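Benedikt Görtz
Jun 25, 2022

1/ Some people asked me how it is at work now with the robot arms. I will try to write it in a few posts. My English is not perfect, please be patient.

2/ I work at Albers, in the sorting and packing preparation. We put small parts into sets. When I started, everything was done by hand, 35 people in two shifts. It was a calm job, but in the evening you felt it in the neck and in the fingers.

3/ In spring the company decided to try automation with Urkeo. First they came only with laptops and asked many questions. How do you take the part, why do you turn it, when do you throw it away. I noticed that I could not answer half of it. My hands knew it, but I had no words.

4/ My colleague Tirkau (this is a nickname, he comes from there) was against it from the first day. He said that we teach the machine and then we go home. I understood him. I had the same thought at night.

5/ Until today nobody lost the job. But I want to be fair: four people left by themselves and their places were not filled. So the number is smaller, even if there was no bad letter.

6/ What is different for me is the kind of tired. Before, I was tired in the body. Now I stand with the teach pendant, move the arm a little, save the point, move again. After such a day my head is full and my back is fine.

7/ For teaching we use a table with brown paper and a grid of blue tape. Each square is a place for a part. I made the lines together with a colleague on a Friday afternoon, and I admit that some of them are a little crooked.
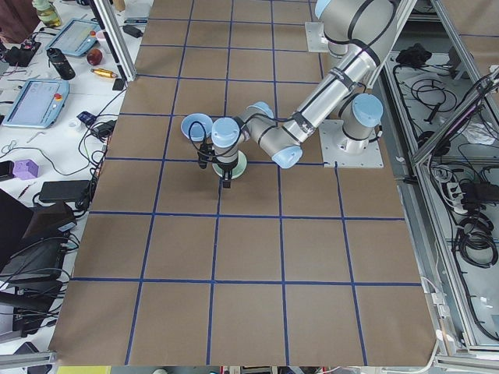
8/ The program from Cluvus counts every pick that fails. On Thursday we had 921 picks and 100 of them failed. A person with experience does not fail 100 times. But a person also does not want to do the same thing all night, this I must say too.

9/ I miss the talking. By hand we sat across from each other and knew everything about the children and the gardens. At the cell you are mostly alone, and when somebody speaks to you, you lose your point.

10/ In July we get a training course, two days, and after it a little more money. I asked for the money in writing. I recommend this to everybody in the same situation.

35 shares · 200 likes · 3 comments

Comments

marta_k: Same in our plant. The quiet was the hardest for me also.

DocksideLen: Did they pay you for the time when Urkeo asked all those questions? We had to fight for it.

Benedikt Görtz: @DocksideLen Yes, it was in the normal working hours. But no extra.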